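The Upgrade

Posted April 6, 2021

The tower came down off the shelf at nine, because the shop opened at nine and she had been standing outside since before that. Rain in her collar. A bag with two sticks of memory in it, bought at Ollitz, receipt folded around them like that would keep them dry.

"Does it turn on," the man said.

"It did. In July."

He wrote down July.

The computer had been her father's. Then it was the store's, then for a while it was nothing, it was the thing the printer sat on. All the invoices were in there. Eleven years of Olico Upholstery, every sofa, every dining chair, every person in Camness who ever changed their mind about green. She had the paper copies too but the paper copies had been in the basement and the basement had been in the river, sort of. You heard about that. Everyone heard.

So. The computer.

"What do you want done," the man said.

"I want it to go faster."

He looked at her. She looked at the floor. That wasn't it and they both knew.

"I want it to go," she said.

The side came off with a sound she remembered. A clack and then a scrape. Her father used to do it at the kitchen table with a dish towel underneath, and a saucer for the screws, and nobody could walk heavy while he did it. No running. No opening the freezer, for some reason. She used to sit across from him with her chin on her hands and he would name things. Power supply. Drive. That's the brain, don't touch the brain. She was maybe eight. She touched the brain once and he didnt yell, he just held her wrist a second and put her hand back on the table like it was a part that went there.

The dust was unbelievable. Gray felt. You could of stuffed a cushion.

"Smoker?" the man said.

"Sawdust," she said. "And yes."

He took it in back to blow it out. She waited on a stool with a split in the seat, vinyl, cheap foam, twenty minutes to fix if anyone cared. She picked at the split. Stopped. Picked at it again. On the wall there was a price list and a calendar from Politis Marine with a boat on it. 87 dollars to look, more if he found something. She had a hundred and ten. She had done the math on the bus and again in the rain.

What was in there, really. 1,844 invoices, she knew because the last one had the number in the corner, and that one she had on paper, it was in her purse. A wing chair. Brass nails. He'd typed it up the night before the hospital with two fingers, the way he typed everything, saying each letter under his breath. And then a folder called MISC. She had never opened it. You don't open a person's MISC while he's in the next room, and after that it was too late, the screen came up black and there was a beep. One long, two short. She could still do it. She did it sometimes in the shower.

"You want to come see?" the man called.

She went around the counter.
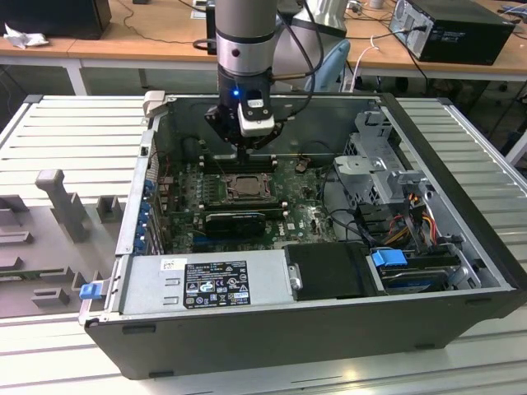 It looked smaller. Everything in it looked smaller than at the kitchen table, and cleaner, and like it belonged to no one. She found the power supply by herself. Then the drive, with its blue handle. She said the names in her head, in his order, and when she got to the brain she put her hands in her pockets.

"Board's fine I think," the man said. "Memory went. Happens. Drive I can't promise."

"No."

"Might spin, might not."

"OK."

He held out his hand for the sticks. The receipt had gone soft and she had to peel it off, it left a little of the ink behind on the plastic, backwards. She thought about asking for a saucer. For the screws - there must be screws somewhere. She didn't ask.

"Stand wherever you like," he said.

She stood where she was. Heels off the floor a little, so as not to walk heavy, even though she wasn't walking.

Later he reached for the switch and she said wait, and he waited, he was good about it. A bus went by outside. Then she said OK, go ahead, and started listening for the beep.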